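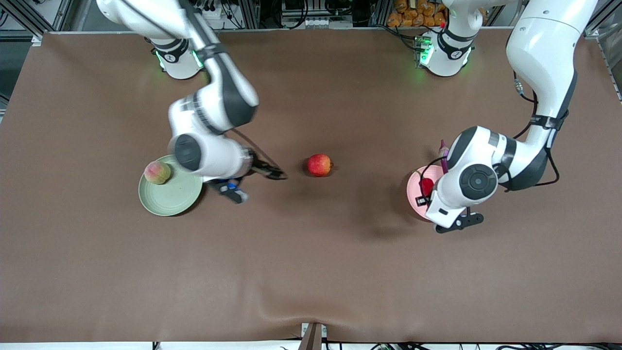
Two-arm setup with fruit and plates on the tabletop. Photo: Trelten

Trelten has released results for a training method that lets a two-arm robot learn sorting tasks from fewer demonstrations. The method, named Sornar, scores each recorded motion and drops those that add little new information. From a pool of 669 demonstrations, the team kept 200 for training. The resulting policy matched one trained on the full pool over 100 test runs - with 3 more failures on partly hidden items. Floarea Moldovan, who led the work, said grasps close to a plate rim remain the main source of error. Code is due in March.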